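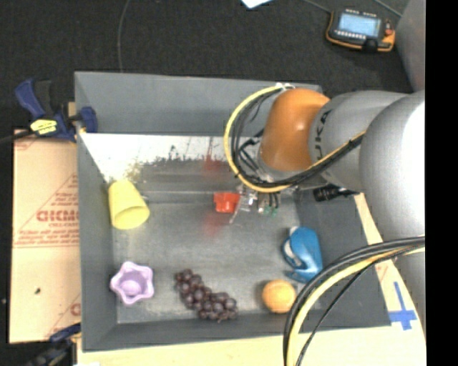 Somebody from the Harnow bench leaned in to ask whether the cups were meant to live with the fruit now, or whether they should go back to the kitchen shelf. Fair question, and I said I'd write down what I think while it is fresh in my mind.

Sunday, late morning. Spent longer than I meant to on the mixed box of household things. The yellow cup is still my favorite, though it will roll onto its side if you so much as look at it, and I have given up standing it upright every time. The purple star bowl is awkward in a nicer way – all those points, and no two of us pick it up by the same part. Grapes and orange are fine where they are. I'd leave the small red one in as well, as we have little else that size.

So, my answer to Harnow: keep cups and fruit together for now. The old Quintana list split them into 2 groups, kitchen and food, and I never found it much help when I was hunting for something at the end of the day.

Still to do on the list itself. It stands at 2,931 lines, and 994 of those have no size filled in, mostly from the Nesstead boxes. I got through 5 before lunch (slow, I know, but the calipers had wandered off again and I had to go looking). If anyone has a spare hour, start with the bowls, please, and write the widest measurement first.

Prarnano labels are in the top drawer. The glue on them is poor, so press hard and give them a minute before stacking anything.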